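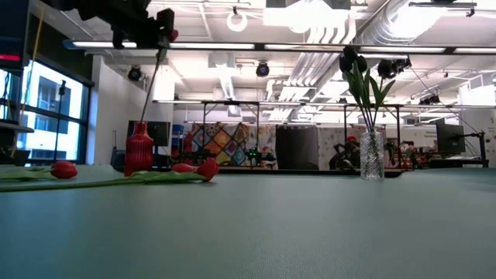
How often is the two-arm flower cell inspected?
Before the first run of the day, and again after every 1,000 picks. The full list takes 12 minutes if nothing needs tightening.

Rillach cell, daily inspection checklist with comments
Month: November

1. Emergency stop. Pressed and reset, both arms lose power. OK.
2. Arm mounts. Bolts on the side rails checked with the torque key. OK. Left mount took a small turn - check again tomorrow.
3. Mat. Flat and clean, no lifted corners. OK.
4. Gripper fingers, both arms. Wiped with a dry cloth, tips checked for chips and play. OK.
5. Wrist camera. Lens cleaned, view compared with the saved reference. OK.
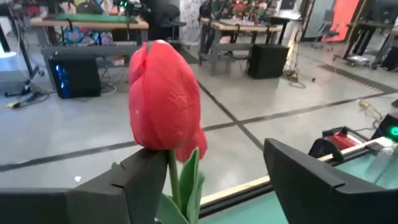

Wrist camera view, tulip between the gripper fingers.

6. Cables. No rubbing at the joints through full travel. COMMENT: sleeve on the right arm is worn near the base. Spare ordered from Aerts, fit when it arrives.
7. Vases. Set on their marks at the far side of the table, no cracks. OK.
8. Stems. Bent or split ones taken out of use. COMMENT: 2 removed, petals coming away.
9. Home position. Both arms return within 3 mm. OK.
10. Floor. Walkway clear on the operator side. OK.
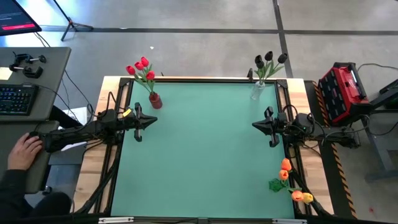
What should be done if one arm fails the home position check?
Stop the cell and switch off both arms, including the one that passed. Tag the cell out of use, check the mount bolts and run the homing routine again. A second failure goes in the fault log.

Result: passed with comments. Items 2 and 6 carried over.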